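Wing mirror

A wing mirror, also called a door mirror or side mirror, is a mirror fixed to the outside of a motor vehicle so that the driver can see what is behind and to the side. Most cars have one on each front door. Vans, lorries and buses often carry larger mirrors, held further out from the body on metal arms.

The name comes from the early practice of fitting the mirrors on the front wings, well ahead of the windscreen. Mirrors in that position needed only a small turn of the head but were hard to adjust from the driver's seat. Fitting them to the doors became usual later, though the older name has stayed in everyday use in Britain.

Parts

A wing mirror has three main parts: the glass, the housing and the mounting.

The glass is coated with a thin reflective layer, normally of aluminium, chromium or silver. It may be flat or slightly curved outwards. Flat glass shows objects at their true size but takes in a narrow view. Convex glass takes in more of the road and makes vehicles look smaller and further away than they are. Some mirrors have a separate, more strongly curved section at the outer end – this is known as an aspheric mirror. In many mirrors the glass is held on a backing plate which clips to the adjusting mechanism, so that it can be changed without removing the whole unit.

The housing, or shell, holds the glass and protects the back of it. It is usually moulded in plastic. On cars the outer cover is often painted to match the bodywork, while on commercial vehicles it is commonly left black. Older housings were made of pressed steel or cast metal, sometimes chromed.

The mounting joins the housing to the vehicle. Car mirrors usually have a short foot bolted through the door. Mirrors for vans, tractors and trailers may use a tubular arm or a flat bracket with braced struts, which stops the head from shaking at speed. Brackets are generally sold left-handed or right-handed and cannot be swapped over.

Adjustment

The simplest mirrors are moved by hand, by pressing on the glass or turning the whole head on a ball joint. Others are worked from inside by a small lever or cables. Electric adjustment uses 2 motors behind the glass, one for tilting it up and down and one for side to side. Many electric mirrors also have a heating element stuck to the back of the glass to clear mist and frost.

Folding mirrors turn on a hinge at the foot. This reduces damage in narrow streets and car parks.

Wear and damage

The housing takes most knocks, and plastic shells tend to crack near the hinge. Brackets suffer from surface rust and loose fixings, and a bracket that has been bent may not hold the mirror at the right angle again even after straightening.

Glass is scratched by grit and by careless use of ice scrapers. The reflective coating can also fail. Where the coating is on the back, water creeping in at the rim causes dark spots that spread inwards. Where it is on the front, it can be rubbed through and leave pale or clear patches.
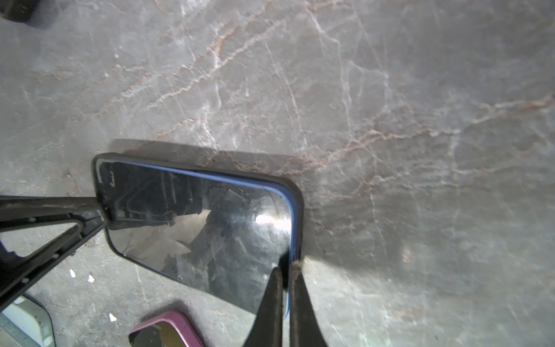 Small scratches do not prevent a mirror from being used, but a large worn area, a crack across the glass or a loose head makes it unsafe. Glass should be cleaned with water and a soft cloth. Strong solvents can harm the coating and the plastic edge.

Second-hand mirrors

Used mirrors are widely sold by breakers' yards and at autojumbles. They are sorted by side, by type of mounting and, for electric units, by the number of pins in the plug. A mirror can look right for a vehicle and still have the wrong bolt spacing, so buyers usually go by the part number moulded on the back.

Complete units are also stripped for parts. Glass, covers, motors and brackets are often sold separately, and a sound bracket may be worth keeping when the head is past use.

Collections

The Stirevine collection of vehicle fittings, kept at Grornano, holds 2,000 mirrors and mirror parts. Among them are 13 clamp-on mirrors by Schnyder, made for fitting to a door edge without drilling, and a set of long-arm towing mirrors by Karport. The towing mirrors are stored with their original straps.

See also

Rear-view mirror
Blind spot (vehicle)
Towing mirror
Quarter light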